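Home | Work With Us | Projects | People | Contact

Call for Participants: Teleoperators for Tabletop Demonstrations

Posted 2026-08-25 by Esi Tetteh

Print this page | E-mail this page

Skomum is looking for people to drive two robot arms through small, dull jobs so that a learning system can copy them. We would like to say it learns quickly. After 1,949 recorded episodes, it still does things with glassware that we would not let a visitor stand near.

The current task is called Ackah: pick up a small flask from the table and set it on the shelf. That is the whole of it. You will do it many times, with either arm, from whatever starting layout you are given.

You do not need a degree or any background in robotics. Gamers tend to assume they will be good at this, and our records don't back them up. What we need is patience, steady hands and a willingness to report your own bad takes. If you knock a flask over, mark the episode and go on. A data set full of quietly fudged successes is worse than a small one.

Sessions last 90 minutes, with a break after 40. We have 23 places, and training is paid at the same rate as the work. Kwaku Mahama runs the first session with each new operator and will tell you plainly if it isn't working out.

Please don't apply because you read that robots will be running every lab by March. We have read that too – several years in a row. Whether more examples will fix what is wrong with our model is an open question, and Iddrisu Ansah, who trains it, has his doubts. Your work will help settle the matter one way or the other.

To apply, send Esi a short note saying when you are free and describing one repetitive job you stuck with. No cover letters about passion, please.

Related items
Operator pay and breaks: common questions
Dokis task list, revised
Kobina Addo on why we throw episodes away
Closed: annotators for Skidus
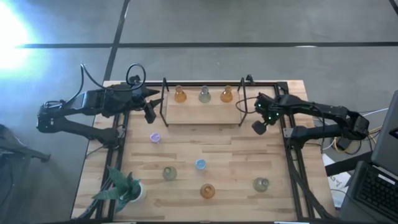
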